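Run 611

By the time Harriet Rosenthal reached run 611 she had stopped noticing her coffee. She loved this part! The Irnham job needed 2,000 good examples of two arms sorting a heap of plastic cards, and every one had to come from a person's hands – hers, on the night shift, moving the leader handles while the arms at the bench followed along.

She had tried being perfect for the first 80 runs. The model learned to be perfect too, and then froze the moment a card slid. So now she fumbled on purpose. She let a card slip, went back for it, nudged the heap with the left gripper and picked with the right. Every rescue went into the set, and she gave the best ones names. Run 19 was called Kasprzak, after her old piano teacher, who also made lovely recoveries.

She shuffled the cards, tipped them out in the middle and took hold of the handles again.
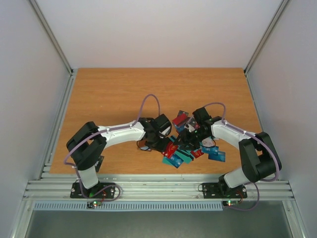
Go slower on the pinch, Weltness told her over the headset, the last batch was all elbows. Harriet laughed out loud and pressed record. Slower, then – and the red one first.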